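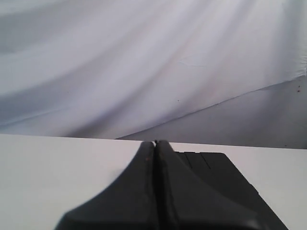
# Rillitz linen laundry will stay open until next summer

The old linen laundry in Rillitz, which was going to close in June, has got one more year. The town council and the owner signed a new lease last week, and the seven people who work there will keep their jobs for this time.

The laundry washes sheets, tablecloths and curtains for small hotels and guest houses in the valley. It also takes work from private homes, mostly from older people who cannot lift heavy wet bedding any more. In the high season the workers handle about 700 kilos of linen in a day.

The problem was the building. It stands on Varenov Street, behind the bus station, and the roof over the drying room has leaked for two winters. The owner, Valdemar Lauritsen, asked the town to pay for the repair because the town owns the walls and the roof. The town answered that the rent was too low to cover such a cost. For many months the two sides only wrote letters to each other.

Under the new lease the rent goes up by 100 a month, and the town will repair the roof before the autumn rain begins. The drying room will be closed during this work. Lauritsen told us that he has made an agreement with a laundry in Jultitz, where a part of the linen will be dried and ironed until the room is ready again. A van will go there in the morning and come back before four in the afternoon.

"I am glad, but one year is short," he said. "I cannot buy a new ironing machine if I do not know where I will put it after next summer."

A petition to keep the laundry was placed in the bakery and in the library in spring. It was signed by 261 people. Several guest house owners also wrote to the council. One of them explained in her letter that the nearest other laundry with free places asks for a minimum order, and that her house with its few rooms would never reach it.

Not all council members were for the new lease. Two of them voted against it and said that the building should be sold, as it was planned three years ago. The company Chang, which has its storage next door, had shown interest in the ground at that time. The council says there are no talks with the company now.

Prices for private customers will stay the same until the end of the year. The counter is open from seven in the morning until noon, and curtains should be brought without hooks. Customers who have left linen there since winter are asked to pick it up before the roof work starts.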